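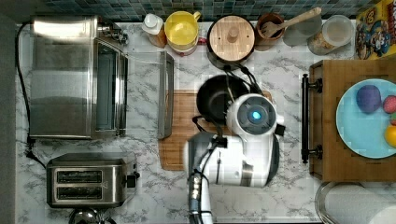
DAVHOLM, 03/02/2018 – Zerkard, a small robotics company with a large grocery bill, today announced the start of Burnar, a project to gather examples of ordinary kitchen work for a learning system called Gazi. The company plans to record 300 sessions before the end of April. Each one pairs the motion of the arm with views from overhead, on a counter stocked the way a home counter tends to be, with a toaster oven, a toaster, a roll of paper towels and a frying pan parked on a cutting board. Gazi is expected to learn from all of it, including the parts its makers would prefer it forgot.

So far, 119 sessions have been recorded. The shortest covers the moving of one pan. The longest covers the moving of the same pan, by an operator who had skipped lunch.

"People picture us writing clever code all day," said Chidubem Nwankwo, who leads the project. "Mostly we put the pan back where it started and do it again."

Operators guide the arm through 7 everyday tasks, among them lifting a lid, setting down a plate and fetching a spatula. Items on the counter are shifted between sessions so that Gazi doesn't conclude that all pans everywhere live in one spot. Clumsy attempts are kept and labeled as such. The label was originally "failure," but morale suffered, and the files now say "retry."

"I've cooked for twenty years and I had never once thought about how I pick up a spatula," said Ladi Eze, who trains the operators. "Now I think about it at home. My family has asked me to stop."

Zerkard has 5 operators working on Burnar and is hiring more. Applicants need steady hands and a high tolerance for repetition. Cooking skill is welcome but will go unused.

The company has no product to sell at this time and no date for one. Members of the press may visit the Davholm kitchen by appointment. Lunch is not provided.

Press contact: Ladi Eze, Zerkard, Davholm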